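I went to the Lindemann open day in July expecting to be sold something, and I was. The factory turns out brake calipers and master cylinders for track bikes, and Gianni Melis, who took our group round, used the word "feel" so often that I stopped hearing it.

The machining hall was the best of it. It was noisy, and the men at the benches clearly wished we'd go away. One of them told me the Prendia caliper weighs 993 grams a pair and the older one 1,046. That's a saving of 53 grams, on a motorcycle, with me on it. I had eaten more than that at the breakfast buffet.

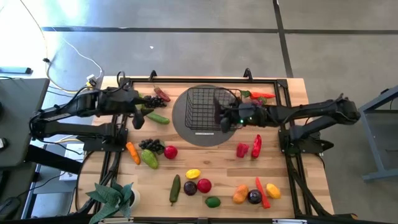
Melis says riders notice the difference on turn-in. I asked which riders, and whether they'd been told beforehand which set was fitted. He said it was a good question and moved us along to the Cirkow lever, which has 6 reach settings. I tried them all and could tell two apart.

They did let us ride. We got 2 laps each of the small test loop behind the plant, on a bike with the new brakes, and nothing with the old ones to compare it to. It stopped very well. So does mine.

Coffee was decent, parking was a mess, and the shop had no prices on anything. I came home with a catalog and the same pads I left with.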